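Lorkstead open day, 17 Dec 2020

The flyer promised "storage for the small home, made to last." I have heard that one before, so I drove 11 miles to see what Lorkstead meant by it. The tour groups were small and the coffee was weak.

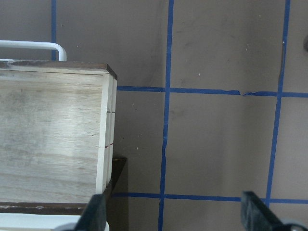 Pale plywood with a dark rim.

Our guide told us the Iltov line sells 2,000 pieces a year, mostly to people in apartments. Maybe so. She was less clear on where the wood comes from, and when I asked about repairs I got a leaflet. The price list was another surprise – 3,039 for the full Pitkänen wall set, before delivery.
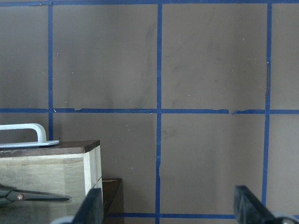

Blue tape grid, a little torn in places.

Lunch was soup, and we waited a long time for it. The talk on finishes that followed was better than I expected. The speaker admitted that their Ultura stain needs a fresh coat every 5 years, a detail missing from the brochure.

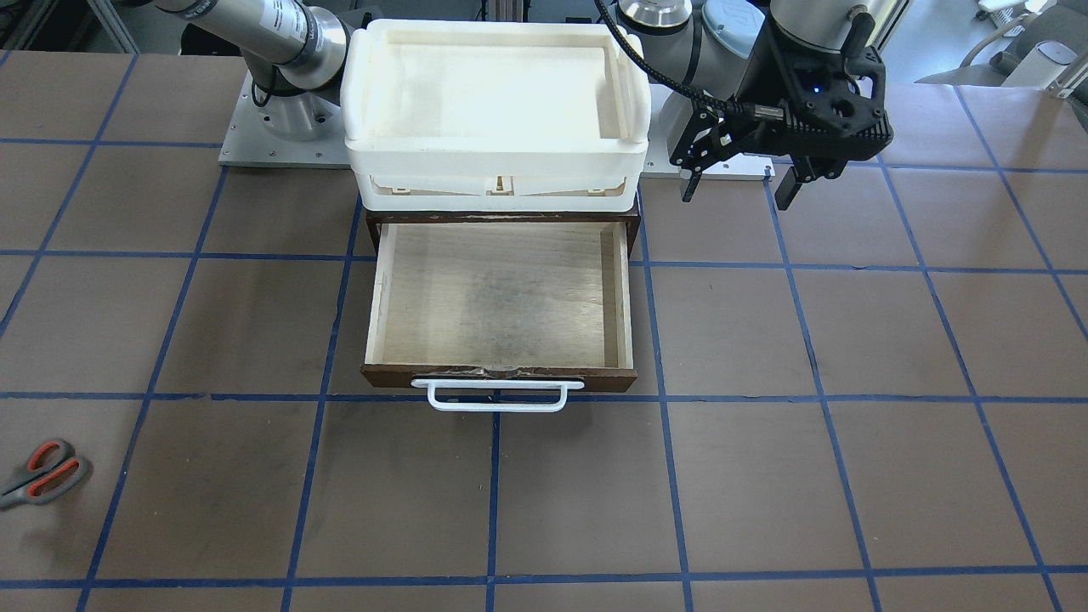

I'm still not sold on the prices. A decent used dresser costs a fraction of this and has already proved it can survive a few moves. They hold another open day in March, and I might go back if they can tell me about the wood by then. Parking is free but fills up early.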